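News from the workshop: the pale board, and how we care for it

Dear members and friends of Clulden,

In the last newsletter I promised to write something about the big pale work surface in the back room, because several of you asked me what may be put on it and what may not. My name is Gion Kuster, and I look after the surfaces and the hand tools in our shared workshop. I have done it for three years now, and I am still learning, both the wood and the English words for it.

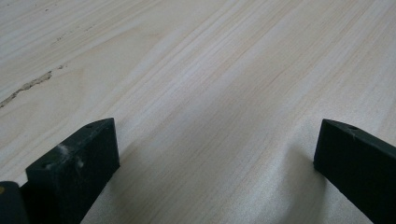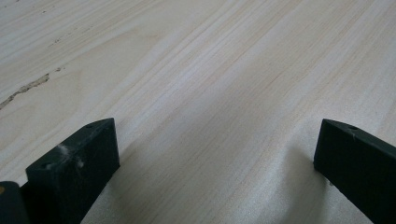 The pale wood with its fine straight grain, and the dark streak at the left in both pictures.

Many of you know this streak already. I have heard it called the river, the scar and also "that thing on the left". It follows the direction of the grain, and a little higher there are a few small dark flecks which go the same way. I was asked if it is a crack, a knot or an old filling. I must say that I am not sure. When Oberholzer delivered the wood to us they wrote only "natural marks" on the paper, and when I telephoned them later, the man who had chosen it was not working there any more. So we treat the place with respect and we leave it as it is. Please do not put glue in it. Please also do not push a knife point into it to find out how deep it goes. I found a little piece of a broken blade beside it in November and I was not happy.

Why we chose such a light wood

Before this surface we had a dark brown one, which came with the room. It was strong, but in winter it was like working on top of a cupboard in the evening. Small parts disappeared on it. Those who make the Clutetti boxes with us will remember how long we looked for the little pins, with a torch, on our knees, when the pins were all the time on the table in front of us. On the light wood you see a pin at once. You see a pencil line also, and a drop of coffee, and I come to the coffee below.

Another point is the grain. It is so straight that some people use it as a help for the eye when they lay down a strip of paper or cloth. This is fine for a first placing. For the real measuring please take the steel ruler from the drawer, because a line in the wood is not a ruler, and we had one box with a lid which did not close.

What may go on it

Dry work is welcome: paper, card, textile, sewing, sorting, drawing, putting together small parts with screws. For cutting you take a cutting mat from the shelf beside the door. We have enough mats for a full evening, so there is no excuse.

For glue and paint we have the old table under the window. It has already every colour on it and it cannot be made worse. If you must use glue at the pale surface, for example because the other table is full, then put down the thick grey paper first, two layers, and tape it only on the paper and not on the wood. Strong tape can take small fibres with it when it comes off. The light bands in the grain seem to me more delicate than the darker ones, but that is only my feeling from the hand.

Hot things stay away completely. This is for the glue gun and the iron, and also for the soup which somebody brings in a pot when it is a long evening. The soup is very welcome in the kitchen corner.

How I clean it

I use first a soft brush, always along the grain, and then a cloth which is only a little damp. After that a dry cloth. That is everything. I do not use soap on it every week, only when there is a real mark, and then I use the mild one in the Codelik bottle with my handwriting on it. I put two drops in a bowl of lukewarm water, not on the wood directly. In the first year a friendly person cleaned one corner with the kitchen spray, and this corner was for many weeks a little yellow. It is good again now.

Coffee: if it happens, take it up quickly with paper, press and do not rub, and then write me a note. I am not angry about coffee. I am only angry when I find it two weeks later under a box.

With the sandpaper please do nothing without me. I know the temptation, a small rough place and a piece of paper in the hand. But if one person sands a small place, we have a small hollow, and then the next person who wants to glue a flat thing has a problem. I sand the whole surface once a year with fine paper, by hand, and it takes me some 3 hours with the pauses. If anybody would like to learn it, I would be glad of the company. I can take two people with me, more is too crowded.

Money and other small matters

The sandpaper, the brushes and the new cloths cost us 217 francs this year, which is more than before, but the brushes are good ones and should last. There are still 9 cutting mats in good condition. Three others are bent because they stood against the radiator. Please lay them flat on the shelf.

I have also a request about the evening hours. The last person in the back room should leave the surface free, with nothing on it over night. Unfinished work goes in the crates, and each crate needs a name. There are at the moment 17 crates and four of them have no name. If one of them is yours, come and write on it before the end of the month. Otherwise I carry them to the upper shelf, and you will need the ladder.

Questions about the wood you can put in my box beside the entrance, or you find me in the workshop most evenings from seven o'clock.

With kind greetings,
Gion Kuster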